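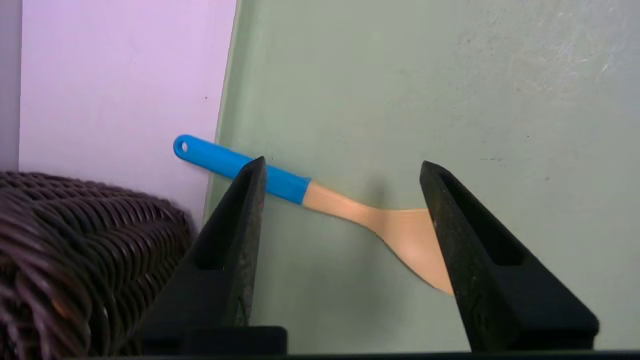 Home | Kitchens | Checklists | Forms | Contact

This site uses cookies to remember your settings. Accept | Manage

Clollen Shared Kitchens — utensil and worktop check
Site: Nadeso
Date: 2026-01-28
Type: monthly, walk round, kitchen open

Key: OK / WATCH / ACT. Comments straight after. Don't leave blanks, last month's sheet had loads.

1. HAND UTENSILS

1.1 Wooden spatula, blue handle — join between handle and wood. OK. Clean straight line where the blue stops. Try a twist every month anyway, that's where they go first.

1.2 Same spatula, blade. OK. Smooth, even colour on the face. Bin if it starts furring or splitting, no sanding down and putting back.

1.3 Same spatula, handle end. OK. Hanging hole is there so please USE it, hooks are on the back of the cupboard door. Keep finding utensils laid flat.

1.4 Other wooden spoons in the drawer. WATCH. One has a dark line down the bowl, might be a stain, might be a crack. Look again in February. If it's grown, out.

1.5 Oiling of wooden items. ACT. No entry on the oiling sheet since before Christmas. Either it's not being done or not being writen down.

1.6 Whisks, ladles, tongs. OK. Tongs stiff but close properly.

2. KNIVES

2.1 Knives back in the rack after use. ACT. Knife out on the green tray with the food, see 3.2. Doesn't matter how short a job it is — washed, dried, rack.

2.2 Handles. OK. The blue and yellow one has a rounded end, fine to grip. Check round the collar when washing, muck sits there.

2.3 Rack fixed to wall. OK. Two screws, both tight.

2.4 Sharpening. WATCH. Sembiring collect in February, have everything in the crate by the door the night before. Not the bread knife, they send it back every time.

3. TRAYS AND WORKTOP

3.1 Green tray, surface and rim. WATCH. Faint scuffs on the top. Passable. Run a nail over it, if it catches then replace. Do not chop on the trays, they are for carrying and sorting.

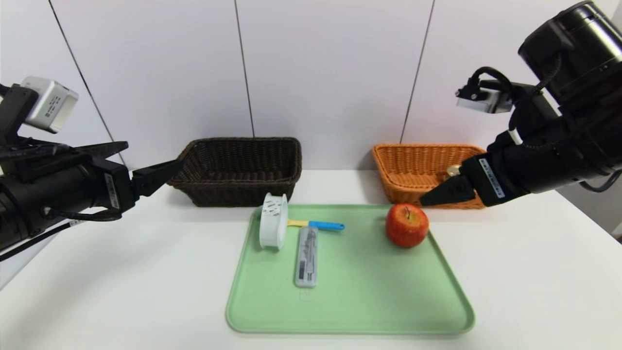 Item 3, green tray on white table, baskets behind.

3.2 Things kept apart on trays. ACT. Apple, knife, a packet and the white slotted container all on the one tray. Fruit needs to go in a basket or a bowl. Packets off to dry stores. Knife see 2.1.

3.3 White slotted container. WATCH. On its side on the tray. Slots are small so it wants the little brush, not just a rinse. Hold up to the light after. Stand it upright to drain.

3.4 Clear packets. WATCH. Print on the label is tiny, couldn't read it off the tray at arm's length. Write contents and date on in marker, big. Goes for anything decanted or split as well.

3.5 Worktop height and wobble. OK. Table has been shimmed, leave the shim alone.

3.6 Sanitiser at each station. ACT. One bottle short. Refills are the 800 ml Fernonetti ones, code 384 on the order form. Not the lemon, it leaves the tops sticky.

4. BASKETS

4.1 Dark brown wicker. OK. Weave tight. Feel round the rim and base for snapped ends before it goes near bread or cloths.

4.2 Orange-tan wicker. OK. Same again, run a hand round. Empty fully once a week, things get left at the bottom and go soft.

4.3 Liners. ACT. None on the shelf. Order 20, the plain ones. Wicker can't be sanitised like plastic can so no unwrapped food straight on the weave.

4.4 Washing baskets. OK. Soft brush, warm soapy water, dry on the rack well away from the heater. Do not put them through the machine (sign by the machine has fallen off agian, ACT, new sign).

5. FLOOR AND EXITS

5.1 Route to back door clear. OK.

5.2 Mat by the sink. WATCH. One corner lifting. Tape for now.

5.3 Fire blanket. OK. Tag in date. Still hidden behind the aprons though, move the aprons.

5.4 First aid box. ACT. Blue plasters down to the small size only.

TO DO BEFORE NEXT CHECK
— oiling sheet up to date
— knife rack reminder in the message book
— fruit and knives off the same tray
— marker pen on a string by dry stores
— sanitiser, liners, blue plasters on one order, saves the delivery charge
— new sign for machine
— aprons moved

Budget left on the utensils line is £360, ask before spending on trays. Sheet goes in the blue folder, copy to the Clollen office by Friday.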